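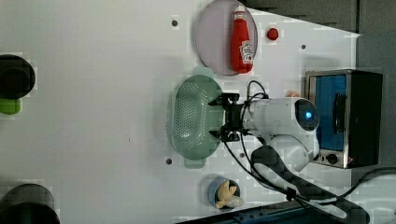 La distribuidora Skomen publicará en febrero la serie completa «Nirasari» en una caja de Blu-ray que reúne por primera vez las cuatro temporadas en un solo lanzamiento. La edición incluye los 40 episodios en su montaje original, con 1195 minutos de metraje, además de un libreto y material adicional que no figuraba en los DVD de las dos primeras temporadas, descatalogados desde hace varios años.

«Nirasari» cuenta la historia de una familia que regenta una naviera de cabotaje en una ciudad portuaria sin nombre y que se ve obligada a vender sus barcos uno por uno. Creada por Mireille Nimri, que escribió todos los guiones de la primera temporada y dirigió el episodio final, la serie se emitió de madrugada en su primera etapa y pasó después al horario de máxima audiencia. El título corresponde al nombre del carguero más antiguo de la flota.

Zulkifli Majimbun interpreta al patriarca de la familia y Suha Hijazi a Farah, la hija mayor, que regresa a casa en el primer capítulo para hacerse cargo de las cuentas. El reparto fijo lo completa Danjuma Okonkwo en el papel del capitán Civa, un personaje previsto para tres episodios que acabó apareciendo en las cuatro temporadas.

Las dos primeras temporadas salieron en su día en DVD, con una imagen recortada para ajustarse al formato de emisión. La tercera solo se ha podido ver en televisión y la cuarta no había tenido hasta ahora edición física de ningún tipo. Skomen adquirió los derechos de vídeo doméstico el año pasado, tras una negociación que se alargó por la situación de la banda sonora, repartida entre varios titulares.

Restauración a partir de los negativos

La serie se rodó en película de 16 milímetros y se montó en vídeo, una práctica habitual en las producciones de la época con presupuestos ajustados. Para la nueva edición ha sido necesario localizar los negativos, escanearlos de nuevo y rehacer el montaje plano a plano, tomando como guía las cintas de emisión.

Leire Pastor, responsable de catálogo de Skomen, explica que el material de las temporadas segunda y tercera estaba en buen estado, mientras que el de la primera había sufrido más. Varias latas se habían guardado sin etiquetar y en dos casos contenían tomas de episodios distintos mezcladas en el mismo rollo.

«Tardamos más en ordenar que en escanear», señala Pastor. «El episodio seis lo dimos por perdido durante meses. Apareció en una caja marcada como publicidad y le faltaba solo el último plano, que hemos tomado de la cinta».

Ese plano, la salida del carguero por la bocana del puerto, se presenta con la calidad de la copia de emisión y el espectador notará el cambio. La distribuidora ha preferido no retocarlo. También proceden de vídeo los rótulos de cabecera de la primera temporada y una secuencia de sueño del episodio once que se trató en posproducción con efectos electrónicos.

El formato de imagen es el original, 1,33:1, en todos los episodios. El sonido se ofrece en la mezcla monoaural de las dos primeras temporadas y en estéreo a partir de la tercera. No se ha preparado una remezcla envolvente.

Nimri supervisó el etalonaje en dos sesiones y pidió que se oscurecieran las escenas nocturnas del muelle, que en los DVD se veían con un tono azulado que ella nunca aprobó. «Llevo años oyendo que la serie era muy azul», comenta la creadora. «Era gris. Queríamos que fuera gris y ahora lo vuelve a ser – quien la recuerde de otro modo se va a llevar una sorpresa».

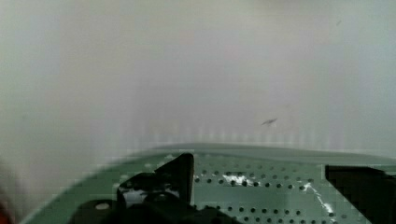
Contenido adicional

El último disco de la caja se dedica íntegramente a los extras. El más extenso es un documental de nueva producción sobre el rodaje, con entrevistas a Nimri, Hijazi y Okonkwo grabadas por separado. Majimbun, retirado de la interpretación, no aparece ante la cámara, aunque ha cedido su cuaderno de trabajo de la primera temporada, del que se reproducen varias páginas en el libreto.

Se incluyen también 17 minutos de escenas eliminadas, en su mayor parte de la segunda temporada. Entre ellas está la primera versión de la lectura del testamento, con un diálogo entre Farah y Civa que se suprimió por duración y al que los capítulos posteriores hacían referencia sin que el público lo hubiera visto.

Cuatro episodios cuentan con audiocomentario. Nimri comenta el primero y el último, y Hijazi y Okonkwo comparten los otros dos. La actriz recuerda en uno de ellos que el despacho de la naviera era un decorado sin techo levantado en un almacén y que había que interrumpir la grabación cada vez que llovía.

El libreto, de 80 páginas, contiene una guía de episodios con fichas técnicas completas, una selección de bocetos de vestuario y un texto de Nimri sobre una quinta temporada que llegó a escribirse en parte. La creadora resume el argumento de los tres primeros capítulos y aclara que no existe intención de retomarlo.

Quedan fuera de la edición el programa especial que se emitió antes de la tercera temporada y las entrevistas promocionales de aquel momento, cuyos derechos no pertenecen a la productora. Pastor indica que se intentó incorporar el especial hasta el cierre del disco y que no se descarta publicarlo más adelante por otra vía.

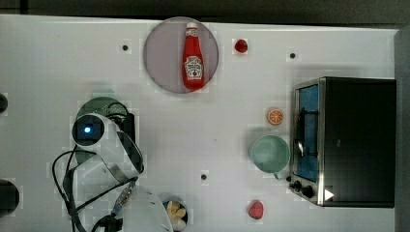
Botella de kétchup sobre un plato redondo, vista desde arriba.

Subtítulos y presentación

Todos los episodios llevan subtítulos en español, inglés y francés, además de una pista para personas sordas en español. El documental y las escenas eliminadas están subtitulados en español e inglés. Los audiocomentarios se presentan sin subtítulos.

La caja es de cartón rígido, con un estuche independiente para cada temporada y otro para el disco de extras. La ilustración exterior recupera el cartel de la primera temporada, con el casco del carguero visto desde el agua, y cada estuche lleva en el interior el plano de uno de los decorados principales. No habrá versión en DVD, aunque la distribuidora estudia vender las temporadas por separado una vez agotada la primera tirada.

La reserva está abierta en la tienda de Skomen y en los comercios especializados. Los pedidos anticipados se enviarán la misma semana del lanzamiento. Skomen advierte de que la primera tirada es la única que incluye el libreto en papel y que las siguientes llevarán una versión reducida.

Antes de la salida a la venta habrá una proyección de los dos primeros episodios restaurados, a las 19:30, con un coloquio posterior en el que participarán Nimri y Hijazi. La sala se anunciará junto con la apertura de las entradas. Okonkwo, que se encuentra de gira teatral, enviará un saludo grabado.

La distribuidora trabaja ya en su siguiente título televisivo, una miniserie de seis capítulos también rodada en 16 milímetros, cuyo nombre no ha querido adelantar mientras no concluya la revisión de los negativos.

Utilizamos cookies propias y de terceros para mejorar su experiencia de navegación y elaborar estadísticas de uso. Si continúa navegando, consideramos que acepta su utilización. Aceptar | Configurar | Más información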